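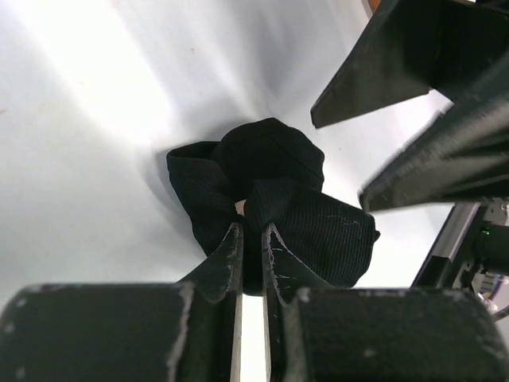
Taller de mantenimiento del hogar
Unidad 4. Clasificar, doblar y guardar calcetines
Apuntes de clase. Docente: Nneka Afolabi
Centro de formación Usimari
Versión revisada el 26 de julio de 2024

Material necesario: una superficie lisa y clara, una bandeja con compartimentos, un cepillo quitapelusas y una caja pequeña para los calcetines sin pareja. Traed también los apuntes de la unidad 3 (secado y revisión de prendas), que se dan por leídos.

4.1. Antes de doblar

El calcetín sale de la secadora o del tendedero casi siempre hecho un bulto. Con los tejidos de canalé el problema es mayor, porque el punto se recoge sobre sí mismo y los pliegues quedan marcados. No se dobla nunca sobre un pliegue anterior. Primero se estira la prenda en la mesa, se busca la puntera, se busca el talón y se alisa con la palma de la mano desde el talón hacia el puño.

Comprobad que la prenda está del derecho. En los calcetines negros y azul marino cuesta distinguirlo a simple vista. Hay que mirar la costura de la puntera: si sobresale, está del revés.

La pelusa blanca se ve mucho en los tejidos oscuros y se mete entre los canales del punto. Se retira con el cepillo en el sentido del canal, del puño a la puntera. Si se cepilla en perpendicular, la fibra se engancha y hay que repetir. Lo que quede después de dos pasadas se quita con los dedos.

Trabajad sobre fondo claro cuando reviséis prendas oscuras, y al revés. Un agujero pequeño en el talón de un calcetín negro no se aprecia encima de una colcha oscura.

4.2. Emparejar

Se empareja por tres criterios, en este orden: color, tipo de punto y altura del puño. El desgaste se mira al final. Dos calcetines del mismo modelo pueden haberse lavado un número distinto de veces y tener el negro más o menos apagado; se consideran pareja igualmente.

El negro y el azul marino se separan con luz natural, junto a la ventana. Con la luz del techo del aula se confunden. En la práctica de enero el grupo de Ese Amadi emparejó 200 prendas y casi todos los errores fueron de este tipo.

Los calcetines sin pareja van a la caja pequeña. Se revisa la caja en cada colada. Una prenda que lleve 57 días en la caja pasa a trapos de limpieza. El plazo es el que usamos en el taller, cada casa puede poner el suyo.

4.3. El doblado

En este curso se enseña el doblado en paquete. El método de la bola (volver un puño sobre el otro calcetín) no se admite en la prueba práctica, ya que da de sí el elástico.

Pasos:

1. Colocar la prenda estirada, con el talón hacia arriba si es un calcetín corto y hacia un lado si es de caña.
2. Si se guarda la pareja junta, poner el segundo encima haciendo coincidir las punteras.
3. Llevar la puntera hacia el puño, hasta el centro del pie.
4. Doblar el puño sobre la puntera.
5. Apretar con la mano abierta para sacar el aire.

El paquete debe quedar con los bordes rectos y una anchura parecida a la del compartimento. Los calcetines gruesos necesitan un doblez menos. Los finos a veces necesitan uno más para que no se abran.

4.4. La bandeja con compartimentos

Para el cajón utilizamos bandejas de madera poco profundas, de doce huecos cuadrados, en tres filas de cuatro.
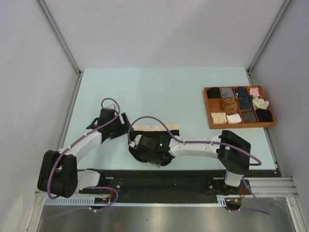
Los paquetes se van colocando uno por hueco y se deja para el final el que haya que volver a doblar. Si un calcetín abulta y asoma por encima del borde, como pasa a menudo con los de color crudo, que suelen ser más gruesos, se saca y se repite desde el paso 3. Empujarlo hacia abajo no sirve: al abrir y cerrar el cajón vuelve a subir.

Hay dos formas de ordenar la bandeja:

Por color. Oscuros en una fila, claros en otra, y los tonos sueltos (rosa, marrón) donde quepan. Es cómodo para quien viste todos los días de forma parecida.

Por uso. Deporte, diario, invierno. Exige más huecos y obliga a rehacer la bandeja con el cambio de temporada.

Hadiza Iyamu propuso en clase una tercera, por orden de lavado: lo recién doblado entra por detrás y se coge siempre lo de delante. Reparte bien el desgaste, pero solo funciona si la usa una sola persona.

Medid el cajón antes de comprar la bandeja. Hay que contar con el fondo útil, descontando las guías y el tope.

4.5. Errores frecuentes

Doblar con la prenda todavía húmeda en la puntera.
Meter dos paquetes en un mismo hueco.
Guardar sin cepillar, con lo que la pelusa pasa a las prendas vecinas.
Dejar el lado abierto del paquete hacia arriba. Va siempre hacia abajo.

4.6. Práctica para la próxima sesión

Por parejas. Se entrega a cada una un montón mezclado y una bandeja vacía. Hay que revisar, cepillar, emparejar, doblar y colocar. Marloes Declercq pasará por las mesas a mirar los bordes y el elástico. Quien falte puede recuperar la práctica en el aula Natent, avisando antes en secretaría.

Lectura: cuaderno del taller, páginas 193 y siguientes, hasta el apartado de medias y leotardos.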